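Spare grippers and cabling: what should a two-arm bench budget include?
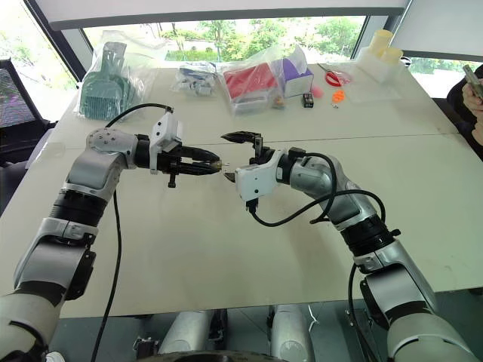 Handling a small metal part between the two grippers.

Rafail Dimitriou
Posted 25/06/2026

Our department is preparing its equipment request for a second two-arm bench of the type shown. The supplier, Valance, has quoted separately for the arms, the grippers and the table. The finance office requires a single figure covering the first year and will not consider additions before January. Members who have made a similar purchase are asked to advise which items are commonly left out. The work consists of passing and holding small parts.

Prasanna Biswas

Gripper fingers should be entered as a consumable. We allowed for one spare pair per arm and required a further order by the spring, at 57 pounds a pair plus delivery. I would also recommend a line for replacement cables, particularly where these run outside the arm and must bend with it. Our total for fingers, cables and fixings was 1,283 pounds. Please confirm with Valance whether the warranty covers cable wear, as ours did not.

Punder

Training. It was 200 per person when we enquired. Also check the table is included in the delivery charge.

Barua

I concur with the first reply regarding cables. We purchased ours from Fevgate.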